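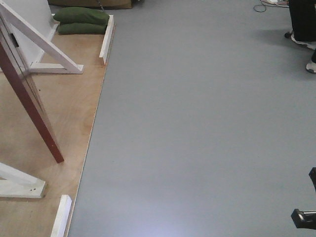 Most of the maintenance hours on the manipulator cell at Simudance go into the base and the gripper, according to the technician who has looked after it through 184 shifts. The arm itself, she says, needs little beyond the scheduled lubrication.

The cell went in at the Misstead site with a MacBrayne arm and a two-finger gripper. Its work area takes in a plywood platform and part of the gray floor beside it.

"Plywood moves a little with the seasons," she said. "I check the height at fixed points along the seam. If one is out, I shim it and redo the floor offset. The offset lives in the controller, so a shim without a new offset gives you a finger strike."

White wooden stands go on the platform, and sandbags are used as ballast. She torques the foot screws by hand and avoids power drivers, having stripped several holes in the first month.

The gripper gets more attention. Fingers are pulled every 134 hours of run time, cleaned and checked for play at the pivot. "The left one wears first on ours — I don't have a good explanation for it. Pladier sent us a harder bushing and we got 624 hours out of the set, so we stayed with that."

Jaw opening is then measured at both ends of travel and entered in the log. A full finger change takes roughly 26 minutes, including the zero routine.

Cable routing remains unresolved. She wants the power strip fixed to the wall and the slack taken up before the next inspection, planned for June. "It's a small job. It needs the cell powered down for a morning, and I have to get that on the schedule."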